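## 4. Filling the snack box

This section covers the open snack box used in Cillstead share kitchens. Read section 3 first if you have not yet picked a spot for the box.

**You will need**

- one long cardboard box, lid flaps removed
- a tablecloth or other washable cover
- wrapped bars and small packets, unopened

**Steps**

1. Wipe the table and let it dry. Spread the cloth and smooth it back towards the wall.
2. Set the box on the cloth where people can reach it from the front. It can sit on an angle if the table is narrow.
3. Take everything out of the box and check the dates. Anything with fewer than 7 days left goes on the cloth, to be eaten first.
4. Put large packages in first, lengthwise, leaning against one of the long sides.
5. Add the bars next. Lay them flat and all in the same direction — they slide under each other if they are crossed.
6. Drop the smallest wrapped items in at one end. Keep them to that end so they don't work their way under the bars.
7. Stop when the contents reach the rim. A box of the usual size holds 26 mixed items.

> **Note:** A cardboard box with a worn rim can stay in use. Replace it when the base sags or a corner seam opens.

> **Caution:** Do not put unwrapped food, fruit or anything that melts in the box. Chocolate-coated bars should be moved to the pantry in January and on any day the kitchen gets above 26 degrees.

> **Caution:** Keep items containing nuts in their original wrappers so the label can be read. Do not pour loose nuts into the box.

**Topping up**

Top up when there is a clear gap in the middle. Bring the new items to the table and lay them on the cloth beside the box, then put them in underneath the older ones. If a wrapper has split at the seam, throw the item out — don't tape it.

Wash the cloth whenever the box is emptied.

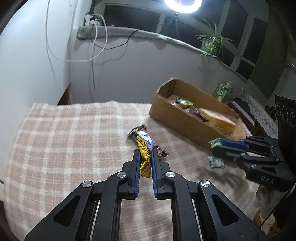 Austra Venckus adds that step 5 works better in her kitchen with the bars stood on edge, labels facing up, and that she checks the dates at each top-up as well as at a full refill.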